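Setting up the house for your first guests
Section 4 of the owner's guide, Follenbridge cottage rentals
Updated 20/08/2023

Okay, you've got your listing text written and your calendar open, so now we get to the part I like best! I've been renting out our place in Follenbridge for a good while now, and most of what's in this section I learned by getting a phone call at bedtime. Go through the steps in order the first time. After that you can skip around.

1. Set the lockbox code. Pick four digits that aren't your house number (guests' kids guess it, trust me) and test it three times with the door open.

Caution: don't shut the door behind you while you test. Sheila Lambert did this at her Brostovholm place in her slippers, and the spare key was on the kitchen counter.

2. Write the code on the arrival sheet and send the sheet the morning of check-in, no earlier. If you send it in May for an August stay, it gets buried and they'll ask you for it again anyway.

3. Make up the beds. I put the king in the downstairs bedroom and the two twins upstairs, and I say so on the sheet, with which bathroom goes with which room. People want to sort out who sleeps where while they're still in the car.

4. Set the cleaning fee and the deposit. Mine are 12 dollars a night toward linens and a flat 200 for the deposit. Put both numbers in the listing and on the sheet, and make sure they match - mine didn't for a whole season.

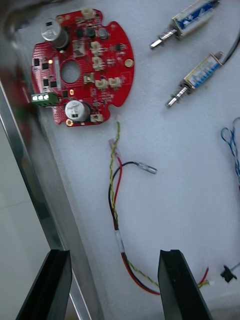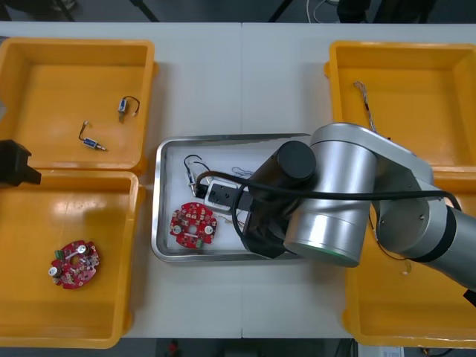
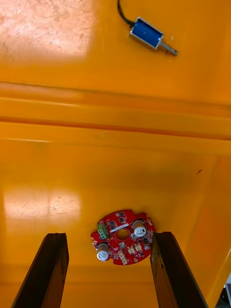

5. Stock the supply closet before you do anything about the pretty stuff like flowers and guest books. You want two full sets of sheets per bed, twice the towels you think, light bulbs, trash bags, and batteries for the smoke alarms and the remote. Give every kind of thing its own container, like the four yellow bins set out on the white table in the second picture, and your cleaner will be able to see at a glance what's running low. I use shallow ones because anything deep turns into a junk drawer by the second weekend. Label the front of each one, and keep the whole lot on a shelf that guests can reach, except for the bleach, which goes up high or in the locked cabinet.

6. Do the walk-through. Start at the front door and act like you've never been there. Flip every light switch, flush every toilet, run the shower until it's hot and count how long that takes, then put it on the sheet so they don't think it's broken.

Note: if you have a well, like Sixten Sjögren does out at Fumosdale, leave a line about the water pressure too. He forgot once and got a very long review.

7. Take your own photos of each room after the walk-through, with the lights on, and save them in a folder with the guest's name. If something gets damaged you'll want them for the deposit.

8. Set the thermostat and leave the instructions taped next to it. Big letters!

Caution: the Wi-Fi password goes on the fridge AND on the sheet. If it's only in one place, that's the place they won't look.

For the check-out list, go on to Section 5.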